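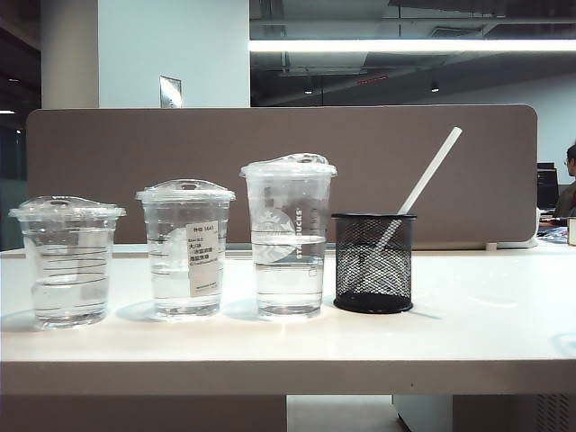
Drucken | Per E-Mail senden

Wasser zum Schmecken: Markthalle Dursun lädt zur Verkostung

12.08.2019 – Leitungswasser kann richtig spannend sein! Das zeigt die Markthalle Dursun mit ihrer neuen Verkostungsreihe, zu der gleich beim ersten Termin 200 Gäste kamen. Probiert wird am weißen Tisch aus durchsichtigen Kunststoffbechern, auch mit Deckel, und beim kleinsten laufen feine schwarze Linien rund um die Wand. Auf der Karte stehen 13 Wässer aus der Region, vom weichen Talsperrenwasser bis zum kräftig mineralischen Brunnenwasser aus Storkosis.

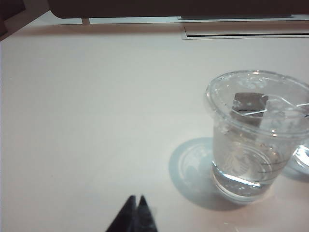

Besonders viel Andrang herrschte an der Kältestation des Cafés Bultomo. Dort geht es darum, wie stark die Temperatur den Geschmack verändert, und das ist wirklich verblüffend: Dasselbe Wasser schmeckt eiskalt fast neutral und bei Zimmertemperatur plötzlich erdig oder süßlich. Hübsch anzusehen ist die Sache auch, etwa wenn im beschlagenen Becher ein dunkler, graubrauner Würfel schräg neben durchscheinendem Eis steckt. Raten und Riechen sind ausdrücklich erwünscht.

Durch die Proben führt Modupe Eze, die ihre Begeisterung kaum bremsen kann. »Man braucht keine Vorkenntnisse, nur ein bisschen Ruhe auf der Zunge«, sagt sie.

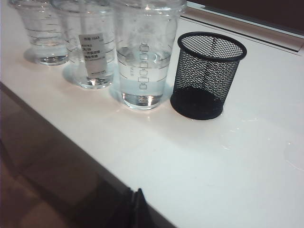

Wer dann zwei Härtegrade direkt hintereinander probiert, schmeckt den Unterschied meist schon beim ersten Schluck – und will sofort weitermachen. Jarrah Ruawai, der mit seiner Tochter gekommen war, blieb den ganzen Nachmittag: »Wir streiten jetzt beim Abendessen über Kalk. Herrlich!« 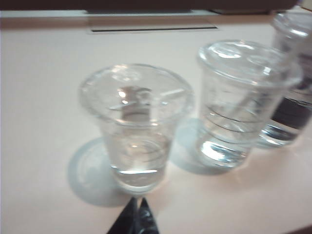
Nächste Termine und Anmeldung

Bis März gibt es sechs weitere Verkostungen. Pro Runde sind 15 Plätze frei, Kinder probieren kostenlos mit. Anmelden kann man sich am Infostand in der Halle oder in der Buchhandlung Wunex.

Drucken | Per E-Mail senden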